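The Column for Upkeep

I had been keeping the figures on the back of the seed catalogue all through April, partly to be near a pencil and partly so that anyone glancing over my shoulder would think I was choosing beans. The deposit was 900 pounds. After that came 127 a month, for as long as we cared to keep it, and Stosta would take the thing away again if we found we couldn't get on with it. I wrote those two numbers at the top and drew a line under them, and then I sat looking at the line for a good deal longer than a line deserves.

You must understand that we had never bought anything large at the house in Busel. The cooker came with the place, the piano came with an aunt, and the van was on loan from a cousin who had forgotten lending it. So when the Ellen arrived for its trial, and the mat had gone down along the wall of the back room, I made a pot of tea and brought a kitchen chair to the doorway and sat there with the catalogue on my knee, feeling like somebody who has been asked to judge a flower show on the strength of owning a vase. 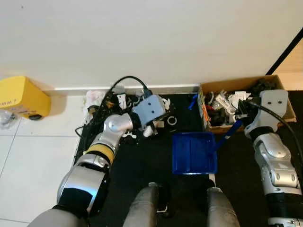
The Ellen at work by the wall, with the blue dustpan on the mat between its arms.

It was a gentle sort of worker, I'll say that, and I found I had let my tea go cold watching it. I had expected to think about money. Instead I thought about my mother, who sorted the odds-and-ends drawer every winter with the wireless on, holding up each plug and bracket to the lamp as though it might have something to say for itself, and who never in her life threw away a length of flex. What would she have put in the column for her own time? Nothing, I suppose. She'd have laughed at there being a column.

Still, I had promised to do it properly, and so I made myself turn to a clean page (it was mostly marrows) and write down what the leaflet called running costs. Electricity, which I guessed at. A service visit each year, which I didn't like to guess at and left blank. Spare fingers, or whatever one calls them, for when the old ones wore smooth. I had three quotes by then, one from Stosta and the others from firms whose letters had come folded in with so many brochures that I'd used them to level the dresser, and I laid all three side by side on the floor by my chair.
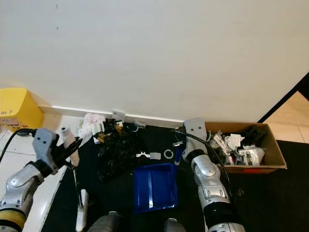
The trouble with the other quotes was that they were cheaper at the beginning and grew dearer as you read on, like a holiday let. One wanted paying for training, though it didn't say whether it was the machine or ourselves who needed it. The other had a scheme called Văn, under which you paid less each month and they sent you whichever model happened to be free, and I didn't care for that at all. I'd only just learned which way round to stand for this one.

By six o'clock the light had gone dull in the back room and I had pencilled a small tick beside the Stosta figure, very faint, so that it could be rubbed out.

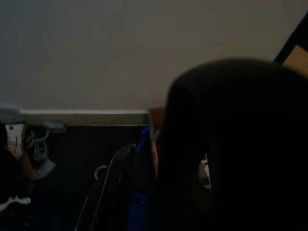 And had I put down the carriage, came the call from the kitchen, because they always stung you for the carriage, and was there anything in all that paper about what happened when the price went up in the second year? I hadn't, and there wasn't, or not that I had found. I said I was coming to it. There was a silence, then the sound of the good biscuits being opened, and then the voice again, a little kinder, saying that if we gave up the paper and the second telephone we would be most of the way to the monthly money, and that nobody in this house had rung the second telephone since the piano was last tuned.

So I wrote that down too, paper and telephone, under a heading of their own, and went along to see about a biscuit.

More short fiction
The Lodger's Barometer
A Ladder for the Lower Orchard
What We Paid for the Boat
Two Kettles

This site uses cookies to remember your reading settings. By carrying on, you agree to our use of cookies. Accept | Manage choices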